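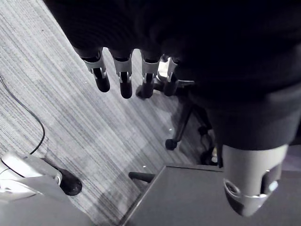

Robotic hand with jointed fingers and dark fingertips, seen from a wrist-mounted camera

The Umgate comparison is a bench procedure for assessing multi-fingered robotic hands against simpler grippers on the same arm. It was drawn up at the Trostevetti workshop by the engineer Dilek Yalçınkaya and is used mainly where a hand has to be chosen before the controller software is settled.

Procedure

Each hand or gripper is fitted to the arm in turn, with the wrist camera left at the same mounting angle. The operator then works through a fixed set of 30 objects. Every object is presented five times, and the hand is opened fully between attempts. An attempt counts as a hold if the object is lifted clear of the surface and kept there for four seconds. Slips, drops and controller stops are logged separately.

Finger speed is set once for each hand and may not be changed during a run. The first version of the procedure allowed adjustment between objects, but the results depended too heavily on the operator and the rule was withdrawn.

Camera placement

A camera at the wrist sees the fingers and whatever lies beneath them, so the approach can be checked up to the moment of contact. The main drawback is obstruction. The back of a five-digit hand can fill much of the upper part of the view, and the thumb may cover the area where the object rests. Parallel grippers leave more of the view clear. The procedure therefore calls for a second, fixed camera when small items are handled, and for both recordings to carry the same clock.

Hands and controllers

The published comparison covers the Reinholz hand, a tendon-driven design, and the Tirow two-jaw gripper. Both were run from the same controller, and 1,514 attempts were logged, including repeats after controller stops. The Reinholz hand held more of the rounded and uneven objects. The Tirow gripper was quicker to set up and gave fewer stops, most of the difference being due to tendon tension drifting during long runs.

Limitations

The object set contains nothing soft or liquid-filled. Fingertip wear is not measured, although worn tips are replaced before each run. Results obtained with different arms are not directly comparable, as the stiffness of the wrist affects the lift.

See also

Parallel gripper
Tendon-driven actuator
Wrist camera calibration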